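The Case for the Unscented Waiting Room

By Yatziri Cisneros, Practice Standards, Sanen

Visitors to almost any wellness center can tell where they are before they reach the front desk. Lavender is the usual signal, often with sweet orange behind it and, in the colder months, a heavy note of clove or cinnamon. The diffuser runs from opening to close. Staff who work beside it all day have long stopped noticing it, and the guest who walks in with a headache notices very little else.

Sanen has taught the use of essential oils to massage therapists, estheticians and home users for many years, and we remain convinced of their value. It may therefore surprise some readers that our recommendation to member practices is to stop diffusing oils in waiting rooms, hallways and other common areas. We first circulated this view in September, and the replies have been spirited. This essay sets out our reasons at greater length than the original notice allowed, and answers the objections that were raised most often.

Consent begins at the door

A client who books an aromatherapy session is asked what she likes and dislikes, whether she is pregnant, whether she has asthma, what medications she takes and how her skin responds to new products. A competent practitioner will offer a blend on a paper strip and wait for an answer before a single drop goes into the carrier oil. We regard this conversation as the foundation of the work. A blend chosen without it is guesswork, however pleasant the result.

The same client may have spent twenty minutes in the waiting room beforehand, breathing a blend that was chosen by whoever opened the building. She was not asked about that one. Neither was the man who came for a chiropractic adjustment, the teenager who came along with her mother, or the courier who stood at the desk waiting for a signature. It is difficult to explain why a profession so careful in one room should be so casual in the next.

Some owners point out that a guest who dislikes the scent is free to say so. In practice very few people do. A first-time visitor does not wish to seem difficult, and a returning one assumes the matter is settled. At Liltgate, a shared practice in Dunne where several of our members rent rooms, a short comment card was left at the desk and 86 clients filled it in. Many described the lobby scent as too strong or said they would prefer none. The desk staff could not recall having received a spoken complaint on the subject. We do not offer this as research. It does suggest that silence at the desk should not be read as approval.

The trouble with all-day diffusion

Essential oils are concentrated substances. This is the first thing taught in any sound introductory course, and it appears to be the first thing forgotten when a diffuser is plugged in. An amount that feels light in a large open room can be oppressive in a lobby of 300 square feet with the door closed against the cold. Many of the machines now sold to businesses are designed to run without attention, and the person who filled the reservoir in the morning may be gone by noon.

Continuous exposure also dulls the nose. After a fairly short time in a scented room, most people perceive the scent as weaker than it is. The receptionist who adds a few more drops at midday is responding sincerely to what she smells, and the guest who arrives a moment later meets the full amount. We have visited practices where the morning fill was modest and the afternoon air was close to unbearable, and in each case the staff were puzzled to hear it.

There are health considerations as well. Scented air can be a trigger for people who live with migraine or asthma. Certain oils call for particular caution around infants and young children, and others are poorly tolerated by cats and dogs, which matters in practices where an animal has the run of the office. None of this makes the oils themselves suspect. It means that their use should be limited to circumstances in which someone knows who is in the room.

We would add a word about the staff. A client is exposed for the length of a visit. A receptionist may be exposed for a full shift on every working day, and she is rarely in a position to object to a scent that the owner has chosen as part of the house style. Several of the most thoughtful letters we received came from people in exactly this position. One wrote that she kept a second set of clothes in her car so that her evening would not smell of work. An employer who would never ask a therapist to work with an oil that gave her a rash should extend the same courtesy to the person answering the telephone.

Scent as decoration

Behind the practical concerns lies a question about what the profession believes it is doing. If peppermint is suitable for one purpose and Roman chamomile for another, then the choice between them matters. If the choice does not matter, then the oils are simply a pleasant form of decoration and should be discussed as such. A practice cannot comfortably hold both positions, one for the treatment room and another for the lobby.

We have heard owners describe their lobby blend as calming in one sentence and as part of their brand in the next. There is nothing dishonest in wanting a business to be remembered. But the memory of a scent is powerful and personal, and no one can predict which guest will connect sandalwood with a beloved grandmother and which with a hospital room. In a session, that kind of response can be met and discussed. In a lobby it arrives without warning and passes without comment.

There is also the matter of waste. Many aromatic plants are slow to grow, and some are under real pressure from demand. A small bottle of a good resin or wood oil represents a considerable quantity of plant material and a great deal of labor. To send it into the air of an empty hallway for the length of a business day is a poor use of it. Brarnus, a small distiller that supplies a number of our members, has told us plainly that it would prefer to sell less oil to people who use it with attention. We found that a generous thing for a supplier to say, and we agree.

Answers to the principal objections

The first objection is commercial. Owners worry that guests expect a scent and will be disappointed by its absence. Our members' experience has been reassuring on this point. Guests do comment on the change during the first weeks, usually with mild curiosity, and the comments then fade. A clean room with fresh air has an appeal of its own. Several practices report that clients now respond more strongly to the blends used in their sessions, as one would expect when the nose has been given some rest.

The second objection concerns atmosphere. A waiting room should feel cared for, and owners who have relied on a diffuser for years may feel that they have been left with nothing. We would encourage them to look at everything else a room has to offer. Good light, comfortable chairs, a quiet clock and a pitcher of water do a great deal. Cut flowers remain welcome, provided that they are chosen with some restraint. Lilies and hyacinths can fill a room as thoroughly as any machine, and tulips seldom do.

The third objection is that we are asking for too much caution, and that life is full of smells to which no one has consented. This is true of bakeries and of lawns in June. A wellness practice, however, invites people in on the promise that it will pay closer attention to their comfort than the rest of the world does. It is fair to hold it to that promise from the front door onward.
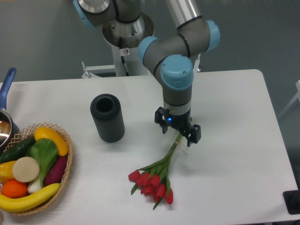 What we ask of member practices

Our recommendation is modest. We ask that common areas be left unscented during business hours and that windows be opened where the building and the season permit. Oils should be offered in the treatment room, after a conversation, in an amount suited to the person present. Where a room is used by one client after another, it should be aired between appointments. A blend that suited the two o'clock guest is of no benefit to the one who follows.

Practices that are not ready to give up the diffuser altogether may wish to begin with a single unscented day. Liltgate chose Wednesday, on the sensible ground that it was the busiest day and would therefore provide a fair test. The tenants met 6 weeks later and agreed to extend the arrangement to the rest of the week. One of them had opposed the idea strongly at the outset -- she had blended the lobby oil herself and was proud of it, with reason -- and she now keeps that blend on her shelf and offers it to clients by name.

We also ask that practices tell their clients what they have done. A small card at the desk is sufficient. It might say that the waiting area is kept free of fragrance for the comfort of all visitors, and that the staff will be glad to discuss the use of oils during an appointment. A client who misses the old lavender can then ask for it, and the practitioner can find out what it was that she liked.

Sanen will continue to receive comments on this recommendation from members and from the public. Letters from reception staff are particularly welcome, and may be sent without the name of the practice.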